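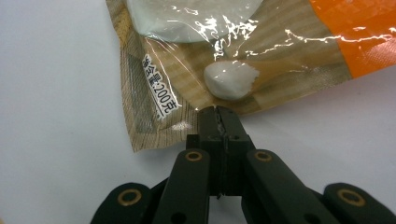
Figure 6. Sealed film package, net content 200 grams (净含量:200克).

6.1 Before packing

This section covers the placing of sealed film packages in the clear tubs of the Inik pantry set. It applies to food packages that are stored unopened. For opened packages, see the section on clips and lids.

1. Clear the work board and wipe it down. Let it dry fully.

2. Lay the package flat and find the net content on the label. Weights differ between packages of similar size, so read the print on each one.

3. Look over the crimped seal at each end. The film creases easily, and a crease that runs into the seal can look like a split. Flatten the film with light pressure and look again.

4. Check the contents through the clear areas of the film. Do not squeeze soft items to find out where they sit.

Note: Glossy film reflects overhead light. Tilt the package until the print can be read.

CAUTION: Do not store a package with a broken seal under this procedure. Set it aside and follow the section on opened packages.

6.2 Placing the package in the tub

1. Set the tub near the middle of the board, open side up. Keep the rest of the board clear.

2. Hold the package by its upper edge and let the contents settle toward the bottom.

3. Lower the package into the tub with the bottom seal first. Do not fold the seal under the contents.

4. Release the package when its weight rests on the floor of the tub.
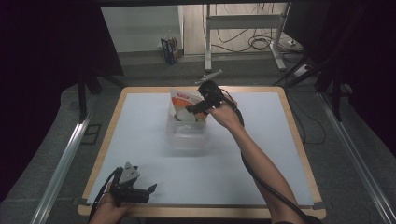
5. If the package stands higher than the rim, leave it upright. A slight lean to one side is acceptable as long as the tub stays level when released. Do not press the top of the bag down to make it fit.

6. To correct the lean, pinch the top of the bag, lift it a little and set it down again. Avoid pulling on one corner, as this puts the load on the seal.

Note: The lid cannot be fitted over a package that projects above the rim. Use the tall Inik tub, or store the package without a lid on a Drarkwood shelf with enough clearance.

6.3 Removing the package

1. Steady the tub with one hand.

2. Grip the film at the top center and lift straight up.

3. Wipe the inside of the tub before using it again.

CAUTION: Do not tip the tub to empty it. Soft contents can be crushed against the wall.

Text revised 16th November, R. Barbosa.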